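Open day at the Drekum workshop
2019-04-23

Huw Morris runs the arm demonstration at Drekum and keeps the talk short. Visitors get the control cabinet first, then the bench. "People ask about speed. I'd sooner show them the grip," he said.

The fingers close on a toy carrot with a ribbed body. Morris chose it for the ridges. "A smooth part tells you very little about finger angle." The pair now fitted is the second design. The first was retired in September after 3,000 cycles, when the screw holes had worn oval.

Asked what comes next, he named force sensing. "Safta Surdu has the board on test. It drifts, and I won't show it until it stops."

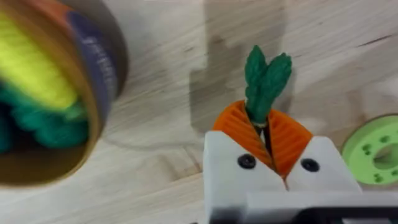 Issue 58, page 2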